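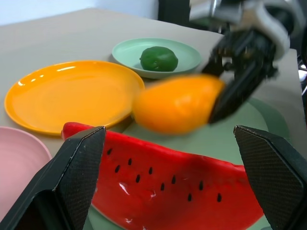 Ticket 157
Product: Pondex play fruit set, with plate
Status: Open, waiting on parts desk
Opened: 9/14/19

Hello, and thank you for taking the time to read this. I wrote once before through the contact form on the Castudholm shop page, but I think it got lost, so I'm starting over with a bit more detail this time.

We bought the play fruit for our playroom in June, and it has been loved to pieces ever since. The watermelon slice is the favorite by a mile, the shiny red one with the little black seeds on it, and it usually gets served up on the big pale green plate along with the orange fruit (we argue at home over whether that one is a mango or a long sort of orange, so if you have the official answer I would dearly like to know it!).

My trouble is the smell and the feel. After a wash the slice comes out a little tacky, and it picks up every bit of fluff in the toy bin. The orange fruit gets the same wash and comes out fine. What I've tried so far:

Warm water and a drop of dish soap, rinsed well. Still tacky the next morning.

Baking soda paste, left on for 2 hours. Smell gone, tackiness the same.

Left on a towel by the window overnight. Maybe a touch better, though I could be fooling myself.

I haven't used anything stronger, as I'd hate to take the seeds off. Is there a cleaner you recommend, or should I ask for a new slice?

Reply from Koda support desk

Thank you for such a thorough note, and I'm sorry the first one went astray. Please hold off on the baking soda for now. Wipe the slice with a soft cloth and plain white vinegar mixed half and half with water, rinse it under the cool tap, pat it dry and give it a full day out of the bin. If it's still tacky after that, we'll send a replacement slice, part 280, at no charge. And our list calls the orange one a mango.

Customer update

Vinegar wash done last night. Much less sticky on the seed side, but the underneath still grabs at the towel. I'd like to go ahead with part 280, please. Mango it is, so I owe somebody a cookie.

Koda support desk

Part 280 requested. Ticket stays open until it ships.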